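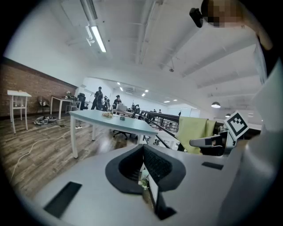
Page last changed: January, by Esben

Hi! I'm Esben Ásgeirsdóttir and I look after the perception software at Javesetti. We want one more person on it, and I'd rather write this ad myself than have it come out sounding like every other ad.

We work in one big open office with a brick wall down the side and desks people tend to stand around. Our software takes wide-angle video from hand-held grippers and turns it into something a robot policy can learn from. My corner is pose tracking: where the gripper was, which way it pointed, how far the fingers were open. The square markers by the fingers give us the opening, and everything else comes from the video plus the motion sensor. The code is called Trikik. It's C++ in the middle with Python all over the outside, and yes, some of that Python is mine from a bad month.

What you'd be doing first: relocalization. When somebody swings the gripper past a plain white wall we lose the track, and then it comes back in slightly the wrong place (grr). We have 645 recordings set aside as a test set and 215 of them still give us trouble. After that, probably the replay viewer, which takes ages to open a long session, and then the planner side with the Altden office if you feel like it.

You should be comfortable with camera calibration, including fisheye lenses, and be able to read somebody else's optimizer without crying. Knowing ROS 2 helps a bit. A degree is fine, no degree is fine too. I do care that you write decent commit messages!

It's a full-time job, 4 days in the office and one wherever you like. Wieser, our sister company, handles the contracts, so don't be surprised when their name shows up on the paperwork.

To apply, send me a short note and a link to some code you wrote, 300 lines or so is plenty. Tell me about a bug you chased for too long. No cover letter please. If I like the note we'll have a call, and then you come in for an afternoon and we dig through a broken track together. Travel is on us. Write to me through the contact form and put Trikik in the subject so it lands with me.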